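Die Pegelstation Illitz

Die Pegelstation Illitz liegt bei Flusskilometer 27 und besteht aus einem Schacht, einem Schwimmer und einer Schreibtrommel der Firma Tellano. Der Beobachter las sie um 6 Uhr und um 18 Uhr ab. Die Werte trug er in Zentimetern ein, ohne Bemerkung, denn die Spalte für Bemerkungen war seit dem letzten Formularwechsel entfallen.

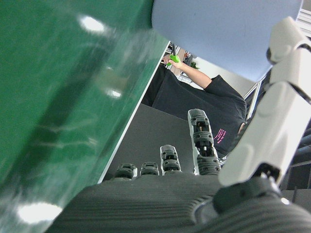 Im Juni zeigte die Trommel 715, der Lattenpegel am Ufer dagegen 706. Eine Abweichung von 9 Zentimetern war nach der Dienstvorschrift meldepflichtig. Der Beobachter prüfte das Seil, die Umlenkrolle und den Nullpunkt und fand keinen Fehler. Das Wasser im Schacht war von einem tiefen, glänzenden Smaragdgrün, mit weißen Lichtflecken darauf, und stand still. Er meldete die Abweichung nach Astidbridge, wo die Daten gesammelt wurden. Die Antwort lautete, beide Werte seien plausibel.
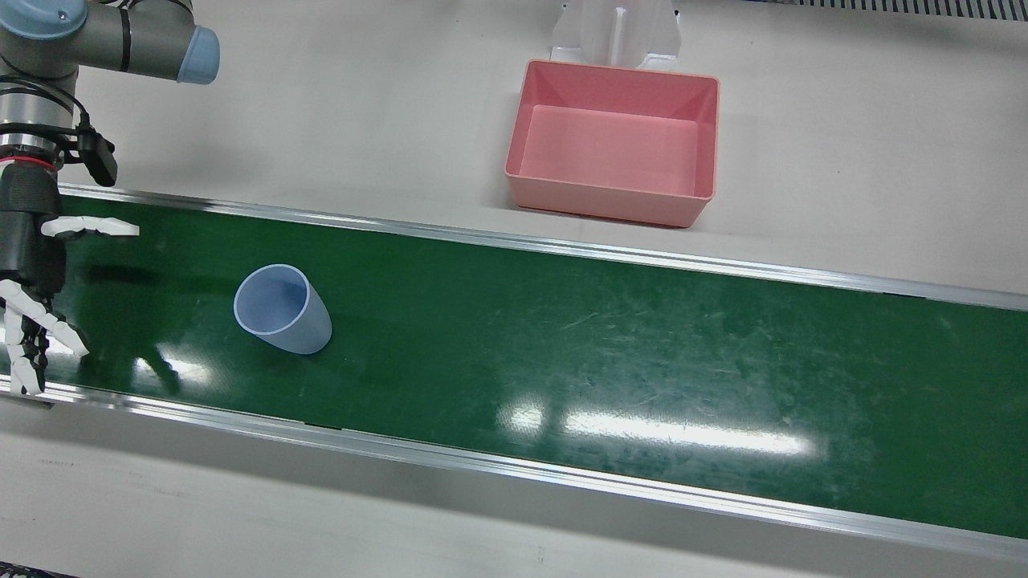

In der folgenden Woche wuchs die Differenz. Der Fluss fiel, der Schacht stieg. Ein Zulauf war in den Plänen nicht verzeichnet, und das Verbindungsrohr war frei — er hatte es mit der Stange durchstoßen. Er führte nun zwei Hefte, eines für den Fluss und eines für den Schacht.
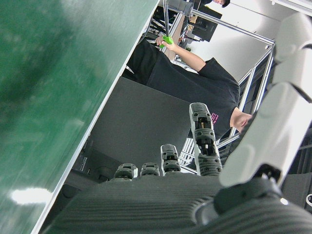
Bei 969 erreichte der Schwimmer den Anschlag. Der Beobachter schlug im Rusu nach, dem alten Handbuch der Station, und fand unter demselben Wert einen Eintrag in fremder Schrift: »Trommel anhalten. Deckel schließen. Weiter am Ufer ablesen.« Er hielt die Trommel an und schloss den Deckel. Um 18 Uhr las er am Ufer 688 ab und trug den Wert in das erste Heft ein. Das zweite legte er auf den Deckel.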